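10월. 새벽 두 시 좀 넘음

자야 되는데 안 잠. 메코넨... 아니 Mekonnen 얘기를 안 쓰고 자면 내일 까먹을 것 같아서 급하게 쓴다.

오늘 Movness 가을 업데이트 깔림. 점검 끝나는 시간 또 밀렸음. 저녁 여섯 시라더니 일곱 시 반. 기다리는 동안 패치노트 두 번 읽었는데 두 번째 읽을 때 알았다. 활 배율 조정. 맨 밑에 한 줄로. 이런 걸 왜 맨 밑에 쓰냐고.

정리해 두자 나중에 헷갈리니까.

Mekonnen = 새 지역 보스. 늪 안쪽. 가는 길이 길다. 워프 지점에서 한참 뛰어야 됨. 죽으면 다시 뛰어야 됨. 이게 제일 화남. 중간에 도마뱀 같은 잡몹 셋 나오는 구간 있는데 왼쪽 바위 타고 넘어가면 안 물림. 세 번 죽고 나서 알았다.

Prerker = 이번 뽑기 활. 기본 공격력은 별로. 근데 차지샷 두 번 맞추면 파티 전체 공속이 붙음. 패치 전 설명이랑 문구가 미묘하게 바꼈다. 전에는 "연속으로"였고 지금은 "8초 안에"임. 이거 차이 엄청 큰데?? 중간에 평타 섞어도 된다는 소리잖아. 게시판에선 다들 배율 깎였다고 난리고 문구 얘기는 거의 없더라. 내가 잘못 읽은 건가 싶어서 허수아비 가서 쳐봄. 차지, 평타 둘, 회피, 차지. 붙는다. 확실히 붙음.

그래서 뽑았다.

원래 안 뽑으려고 했다. 진짜로. 일기 앞장에도 써놨음, 겨울까지 모은다고. 모은 결정이 1601개였는데 그 1이 계속 신경 쓰였던 것도 있고. 어디서 한 개가 들어온 건지 아직도 모름. 우편 보상인가. 암튼 열 번씩 돌리다가 700개 남기고 멈추려고 했는데 그 직전에 나옴. 소리 질렀다. 화면 금색 되는 거 보고 물 쏟음. 키보드엔 안 튐 다행.

그러고 나서 강화 재료가 없다는 걸 깨달음. 늪 이끼 뿌리. 새 지역에서만 나온다. 당연히 나는 하나도 없고. 한 시간 캐러 다님. 위치 적어둔다: 무너진 다리 밑, 등대 뒤쪽 절벽 두 군데, 상인 천막 옆 웅덩이. 웅덩이 거는 밤 시간에만 보인다. 낮에 가서 없다고 그냥 지나쳤는데 억울하네. 등대 쪽은 바람 때문에 활강이 밀려서 위에서 떨어지는 것보다 밑에서 기어오르는 게 빠르다. 스태미너 음식 하나 먹고.

음식 하니까. 게임 안에서는 꼬박꼬박 챙겨먹이면서 나는 저녁을 아홉 시 다 돼서 먹었다.

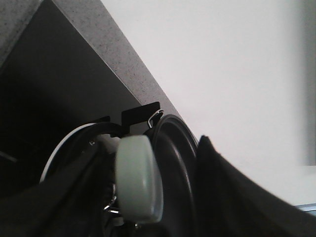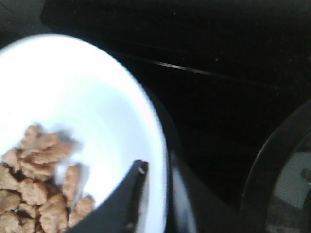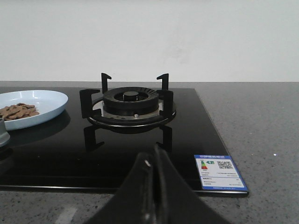 먹고 와서 열 시부터 본격적으로 Mekonnen.

1차. 구경만 하자고 들어감. 구경도 못 함. 시작하자마자 꼬리. 30초컷.

2차. 꼬리는 피했는데 그 다음 물기둥. 바닥에 원 생기는 거 보이는데 원이 사라지고 나서 반 박자 있다가 터진다. 사라질 때 구르면 구르기 끝나고 맞음. 반 박자 참았다가 굴러야 됨. 손이 말을 안 들음.

3차. 물기둥 두 번 피함. 장족의 발전. 그리고 벽에 낌. 카메라가 등껍질 속으로 들어가서 초록색밖에 안 보임. 이건 내 잘못 아니다. 신고 메뉴 열었다가 귀찮아서 닫음.

4차. 파티 바꿈. 방패 빼고 힐러 둘. 느려서 안 됨. 체력은 안 떨어지는데 보스도 안 죽음. 십몇 분 하다가 시간 초과. 시간 초과가 있는 줄도 몰랐다.

5차. Nirkine 넣음.

Nirkine 키우길 잘했다. 진짜 여름 내내 욕먹던 캐릭터잖아. 딜도 어중간하고 힐도 어중간하고. 나도 불쌍해서 키운 거지 세서 키운 거 아님. 근데 얘 궁극기가 물 속성 바닥을 지운다. 설명에 "지형 효과 제거"라고만 돼있어서 다들 얼음길 지울 때나 쓰는 줄 알았지. Mekonnen 2페이즈에서 늪이 차오르면 이속 반토막 나는데 그걸 지워버림. 통째로. 한 방에. 보고 잠깐 멍했다가 그 사이에 꼬리 맞고 죽음. 바보. 근데 죽으면서 웃음. 되는 거 알았으니까.

이 다음부터는 몇 번째인지 안 셈. 자정 넘어서까지 함.

쓸만했던 순서 적는다. 내일의 나 보라고.

시작하면 오른쪽으로 돈다. 왼쪽 돌면 꼬리 쪽이라 안 됨. Prerker 든 애로 차지 한 발, 평타 두 대, 물기둥 피하고 차지 한 발. 공속 붙음. 바로 딜러로 교체. 욕심내지 말고 세 번 치고 빠질 것. 네 번째에서 항상 맞는다. 항상. 왜 네 번째를 치는지 나도 모름.

체력 60퍼쯤에서 포효. 이때 무적이니까 궁 쓰지 말 것. 나 두 번이나 날렸다. 포효 끝나고 늪 차오르는 거 완전히 보고 나서 Nirkine 궁. 차오르는 도중에 쓰면 뒤에 올라오는 물은 안 지워짐. 이것도 죽어보고 알았음.

그 다음부터는 화살비 피하듯이 가시 피하는 건데, 가시는 멀리 있을수록 촘촘해서 오히려 붙어 있는 게 낫다. 무섭지만 배 밑으로. 배 밑에 있으면 앞발만 보면 됨. 앞발 들면 뒤로, 안 들면 친다. 끝.

이렇게 해서 제일 잘한 판이 남은 체력 600. 육백!!! 보스 체력바에 숫자 뜨게 설정해놓은 게 후회됨. 차라리 안 보였으면 덜 억울하지. 차지샷 한 발이면 끝나는 거였는데 활을 당기다가 물기둥에 맞음. 컨트롤러 내려놓고 방 한 바퀴 돌았다. 물 마심. 다시 앉음. 다음 판은 1페이즈에서 죽음 ㅋㅋ 집중력이 끝난 거다.

그래서 못 잡았다. 오늘은 못 잡음.

게시판 잠깐 봤더니 벌써 잡은 사람 영상 올라옴. 안 봄. 제목만 봤는데 대검 둘 조합이더라. 나 대검 없음. 어차피 활로 잡을 거고. 댓글에 누가 활은 이제 죽었다고 써놔서 문구 얘기 답글로 쓰다가 지웠다. 싸우기 싫음. 근데 지우고 나니까 또 쓸 걸 싶고. 내일 잡고 나서 쓸까. 잡고 쓰면 말에 힘이 있지.

길드 쪽은 아직 조용함. 다들 스토리부터 미는 듯. 스토리는 나는 첫 장만 봤는데 등대지기 할머니 나오는 부분 괜찮았음. 성우 바뀐 것 같은데 확실치 않다. 늪 지역 음악도 좋다. 비 올 때 피리 소리 하나 더 들어오는 거. 이끼 캐면서 한참 서 있었다. 이런 건 잘 만들면서 왜 로딩은 그 모양인지. 워프할 때마다 화면 까매져서 폰 보게 됨. 설정에서 그림자 한 단계 내리니까 좀 나은 것 같기도 하고 기분 탓인가.

아 그리고 유물. 지금 치확 유물 네 개 끼고 있는데 Prerker 자체에 치확이 붙어서 넘침. 두 개는 충전으로 바꿔야 될 것 같다. Nirkine 궁이 두 번째 늪 타이밍에 딱 한 끗 모자라서 못 돌아온 판이 두 판 있었음. 충전 유물은 창고에 있는데 강화가 0임. 강화 재료 또 캐야 됨. 던전 피로도는 오늘 다 씀. 아침에 차겠지.

내일 할 거
- 피로도로 충전 유물 강화
- 웅덩이 이끼 (밤 시간)
- 활 강화 한 단계 더. 돈 되면
- 포효 때 궁 쓰지 말기. 제발
- 네 번째 치지 말기
- 출석 보상 받기, 오늘 거 까먹을 뻔

뽑기는 더 안 한다. 남은 거 겨울까지 들고 간다. 복각 예고에 창 나오는 거 봤지만 안 본 걸로.

눈 아프다. 손목도 좀. 두 시 사십 분. 알람 맞췄나? 맞췄음. 불 끈다. 근데 누우면 또 물기둥 박자 생각날 것 같은데. 사라지고, 반 박자, 구르기.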